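How to Plan a Site Walk for an Outdoor Dance Show

A site walk is the visit you make to a park, square or courtyard before you agree to put on a dance show there. It takes half a day if you do it properly. These steps are based on the walks we did for our summer series in Tandville and Clurkeck, where the audience moves on foot from one short piece to the next.

Updated 03/06/2018

Before you go

Ask the city or the landowner for a plan of the grounds. A maintenance plan is better than a visitor map because it shows sprinkler lines, drains and power. Print two copies on large paper. One stays clean and the other gets written on.

Find out what else is booked on your dates. In Tandville we had a good spot by the pond and learned very late that a rowing club had the same lawn until six every evening. Parks offices often keep sports bookings and event bookings in separate calendars, so ask for both.

Decide who is coming. You need one person who can speak for the choreographers, one who handles sound, and one who will lead the audience on the night. Three or four people is plenty.

What to pack

Bring a long tape measure, chalk, a notebook, a portable speaker, a phone with a full battery, and the shoes your dancers will wear. Take water as well. If the show is in the evening, plan to stay until the hour it will start.

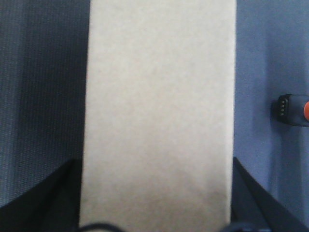

Step 1. Walk the route at audience pace

Start at the point where the audience will gather and walk to the first possible stage area. Go slowly. A group of 80 people with strollers and folding chairs moves at about half the speed of one adult. Time each leg and write it down.

Keep each leg short. Our limit is 2 minutes of walking between pieces. Past that, people start to chat and drift off, and the guide has to bring them back before the next piece can start.

Walk the same route again looking only at the ground. Mark curbs, roots, loose gravel and any slope that would be hard for a wheelchair. If there is a step-free way around, time that too. The show waits for whoever takes the longer path.

Step 2. Check each stage area

Stand where the dancers would stand, then where the audience would. Write down the following for each place:

Surface. Grass hides holes. Walk it in a grid with your feet close together. Brick and stone are fine for standing work but hard on knees, so tell the choreographer before rehearsals start.

Size. Chalk out the space or use bags as corners. Most of our pieces fit in a square 30 feet on each side.

Sun. Note where it will be at show time. The audience should have it behind them or to one side.

Background. Look at what is behind the dancers. A plain hedge or wall helps. A parking lot with cars coming and going does not.

Sightlines. Have one person sit on the ground and one stand at the back, and ask each of them what they can see of a third person's feet.

Jeferson Trindade, who made a quartet for us in Clurkeck, also lies down flat in each area. Much of his work happens on the floor, and he wants to know about ants and goose droppings before his dancers do. It is worth copying.

Step 3. Test the sound

Play a track through the portable speaker from the place where the real one would go. Walk backward until you lose the quiet parts. Sound carries much less outdoors than people expect, and wind changes it from one minute to the next.

Then turn the speaker off and listen for five minutes. Buses, fountains and ice cream trucks all keep a schedule. Write down the times you hear them.
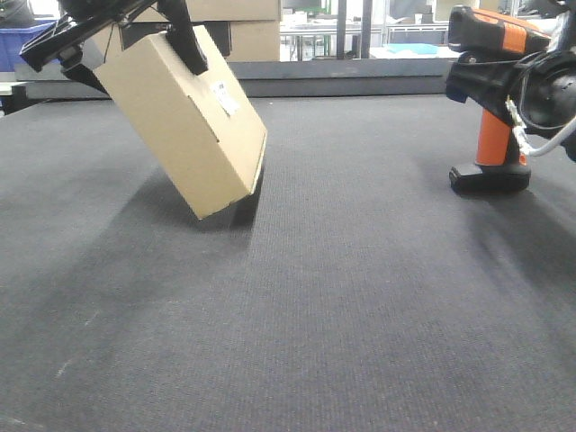
If two stage areas are close together, play music at one and stand in the other. When you can follow the tune, they are too close to run at the same time. You can still use both if the audience moves as one group and the second sound operator waits for a signal. We use a raised flag, since phones have let us down in crowded parks.

Check for power while you are at it. Park outlets are often locked or dead. Ask for the key in advance and plug something in. If you will run on batteries, work out how long they need to last and add a full extra show to that.

Step 4. Find the places nobody watches

Dancers need somewhere to change, warm up and leave their bags. It should be near the first stage area, with shade and a toilet. A school or church hall across the street is often free in the evening. Séverine Lebrun found us one in Clurkeck by knocking on the door, and we have used it every summer.

You also need a dry place to store costumes and cables overnight, and a vehicle route to get them there. Measure gates and doors. Ours was 56 inches wide, and the prop cart cleared it with very little to spare.

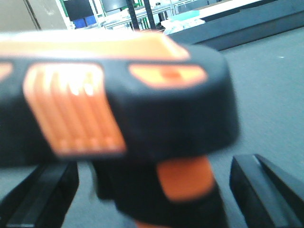
Step 5. Plan for rain

Pick a rain location on the same day you pick the main one. A covered market or picnic shelter works for small pieces. Measure it and test the sound there too.

Agree on who makes the decision to move or cancel, and at what hour. For a seven o'clock show, Zdenka Petek makes our call at four. Wet grass may be unsafe well after the rain has stopped, so she goes and stands on it first.

Step 6. Write it up the same evening

Put your notes in one document with a page for each stage area. Include the leg times, the chalked size, the sun position and any noise. Send it to the choreographers and ask for their first and second choice of place. Give them a week to answer.

Send a shorter version to the parks office with the plan marked up. List the dates, times, expected audience and where vehicles will stop. Permit offices slow down in December, so if you are planning that far ahead, send it in before then.

Walk the site once more in the week before opening. Benches get moved, grass gets reseeded, and fences go up.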